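Kneath bench: the August cable fault

Gallery and notes by Iqra Butt
Posted 4 Mar 2022

We have been asked a few times what happened to the two-arm bench in the Kneath room last August, mostly by people at Mavmont who were thinking of running their own cables the same way. This page sets out the fault, what we changed and how the bench looks with work going on at it. There is only one picture so far. Farzana Kazmi is going through the rest and they will be added underneath when she has finished.

What went wrong

The right arm stopped holding position during a long pick-and-place run. The log shows 343 completed cycles before the first bad reading. The wrist encoder dropped out for a moment, came back with the wrong value, and the controller corrected for a movement that had not taken place. The arm swung inwards towards the left one. Jawad Zaidi was at the desk and pressed the stop. No one was hurt and the arms did not touch, but the gap was small enough that we treated it as a collision in the report.

We first blamed the software, as an update had gone on that morning. Sheyla Marulanda rolled it back and the fault returned the next day, this time after 756 cycles. That pointed to something mechanical. She then moved the wrist by hand with the power off and a meter on the line, and found that the signal broke up whenever the joint was near the end of its travel.

The cause was a plug in the wrist bundle. The bundle had been tied down too tightly when the bench was put together, so each turn of the wrist pulled on the connector. Two pins had worked loose. The plug still looked properly seated from outside, and it had passed the visual check every time.

What we changed

The tie nearest the wrist was taken off and the cables given more slack. This means they hang in a loop, which looks untidy and has its own risk of catching on things, so the reach of the right arm was cut back in the settings.

The controller now stops the arm if an encoder value jumps further than the joint could have moved. Before August it would try to correct. Kausar Ansari wrote the new rule and tested it at low speed by pulling the plug on purpose.

The monthly check includes moving each wrist through its full range with a meter connected. It takes some 5 minutes per arm. A plug that looks fine is no longer counted as a pass.

Feet and hands stay clear of the bench while the arms are powered, including when they are standing still. This was always the rule, but it had got slack - we found it had dropped off the sheet on the wall.

Still open

Ganlow have the old plug and have not yet told us whether the pins were faulty to begin with. The Zitis bench has the same type of connector and was checked in the same week. No loose pins were found there, and its ties have been moved as well.

Questions about the settings should go to Kausar, and anything about the wiring to Sheyla.

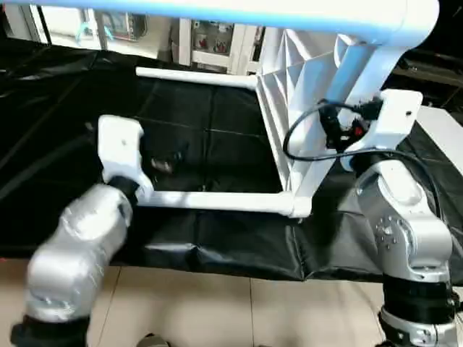

The two arms over the covered bench, with the cables looping from the bracket on the right arm.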